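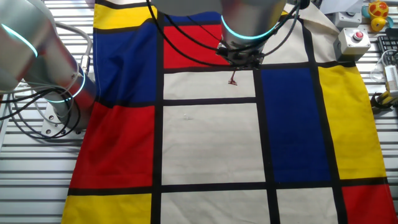 Cloth on the table, overhead arm over the small red piece, January

Ticket 281: Flullomis gripper kit, trouble picking small thin parts off fabric
Opened by: Martim Coelho, Jorkovdale workshop
Product: Flullomis two-arm starter kit, on trial from Ollwood
Status: waiting on supplier

Hi all, me again! The kit's been terrific on blocks and cups, so I got cocky and moved on to little flat things lying on a cloth. Not so terrific. The overhead arm gets down to the piece fine, the fingers close, and about half the time it comes up with a pinch of fabric and no part. Or both together, which is sort of impressive but no use to me.

The cloth is the big one with the black lines and the red, blue and yellow panels. I like it for this because the colours make it easy to tell the arm where to go ("cream panel under the top red one" and so on). It does ripple, though, and I reckon the ripples are half my trouble.

What I've tried so far:

Smoothed the cloth out by hand before each run. Helped a bit. It creeps back once the arm has dragged at it a few times, mostly along the left side.

Raised the pick height by 2 mm. No more pinched fabric, but then the fingers shut on thin air over the part. Put it back.

Dropped the closing force from the default to 7 on the slider. Better! The cloth slips out of the grip more often and the part stays put. My favourite change so far.

Redid the hand-eye calibration, the long version, coffee included. No difference I could see.

Checked that the cables looping down to the gripper weren't tugging on it. They swing around a fair bit when it moves quickly, so I slowed the approach. Still misses.

Then I left it going over lunch for 200 picks with the lower force and the slow approach. The log shows up to a third failed, depending on whether you count the ones where it dropped the part on the way up. I'd count them. Patrício wouldn't. We've agreed to disagree.

Questions for Ollwood:

1. Is there a narrower fingertip for this gripper? The catalogue page mentions "fine tips" but there's no part number, and the order form only offers the standard ones.

2. Can the left arm hold the cloth down while the overhead one picks? The brochure says the arms can share a task, but in the software I can only run one program after the other. Maybe I'm missing a licence or a tick box somewhere.

3. Does the trial period stop while a ticket is open? Fingers crossed.

Update, 3:40 pm: Ollwood rang back. Fine tips do exist and they're sending a pair on loan. Shared tasks need the newer controller software, so I'll install that tonight after backing up my programs. No answer yet on the trial period, they're checking with sales.

Leaving this one open until the tips get here. If anybody else has the kit picking off fabric, please add your force setting below!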